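Schachteln und Dosen — Galerie, Teil Karomuster

Auf dieser Seite geht es um Gebäckverpackungen mit Karo. Die Sammlung besteht seit 2000 und umfasst inzwischen etwa 950 Stücke, der größte Teil davon aus Karton. Blechdosen haben eine eigene Seite.

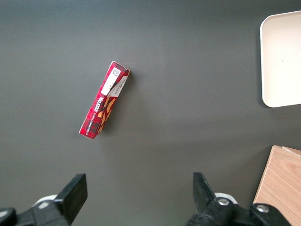 Rotes Karo, weiße Schrift, dazu das Gebäck als Abbildung auf dem Karton.
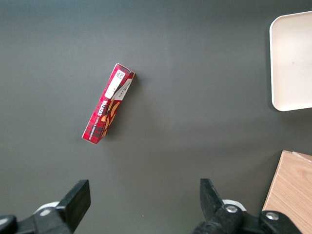

Letzte Änderung an dieser Seite: Oktober, 22 Uhr (F. Afolabi)

Zum ersten Bild: Der Schriftzug WALKERS steht in weißen Großbuchstaben längs auf der Schachtel. Am rechten Rand liegt noch ein cremefarbenes Tablett oder ein Teller.

Zum zweiten Bild: Hier ist das Karo als dunkles Muster auf Rot gut zu erkennen, ebenso das gebogene Gebäck auf der unteren Hälfte. Die Abbildung läuft über die Kante auf die schmalere Seite weiter.

Abgelegt wird beides unter »Rot, länglich«. Diese Gruppe ist die größte in der Sammlung und füllt im Lagerraum in Hindberg 16 Fächer. Die Fächer sind 22 Zentimeter tief, was für schmale Kartons gut reicht. Breitere Schachteln kommen in das Regal an der Fensterwand, das eigentlich für Dosen gedacht war.

Sortiert wird zuerst nach Grundfarbe, dann nach Form, erst danach nach Gebäckart. Hersteller spielen für die Ablage keine Rolle, sie stehen nur in der Liste. Wer nach einem bestimmten Namen sucht, schreibt mir am besten vorher. Die Liste ist nach Farben geordnet und wird über das Programm Clorero geführt, das leider keine brauchbare Suche hat.

Aufgenommen werden nur Verpackungen, bei denen das Karo über mehrere Seiten läuft. Ein karierter Streifen am Deckel genügt nicht — solche Stücke gehen weiter an die Sammlung Anozie, die auch Bänder und Geschenkpapier nimmt. Zusätzliche Aufkleber auf den Schachteln bleiben dran. Beim Ablösen reißt fast immer die oberste Papierschicht mit, und auf rotem Karton sieht man das sofort.

Zur Aufbewahrung: Leere Kartons werden nicht flach gefaltet. Das spart zwar Platz, aber nach ein paar Jahren brechen die Kanten, und die Farbe blättert entlang der Falz ab. Ein Bogen Seidenpapier innen hält die Form. Volle Schachteln werden erst geleert, ausgebürstet und kommen dann ins Fach. Krümel im Lagerraum hatten wir einmal, danach musste das halbe Regal ausgeräumt werden.

Doppelte Stücke können getauscht werden. Gesucht werden zurzeit grüne und blaue Karos, am liebsten in länglicher Form, sowie der niedrige Karton aus der Reihe Tretden mit gelbem Boden. Die Laschen sollten vorhanden sein, kleine Druckstellen stören nicht.

Weitere Seiten: Streifen, Blumenmuster, einfarbig, Blechdosen
Kontakt: Fatima Afolabi, Hindberg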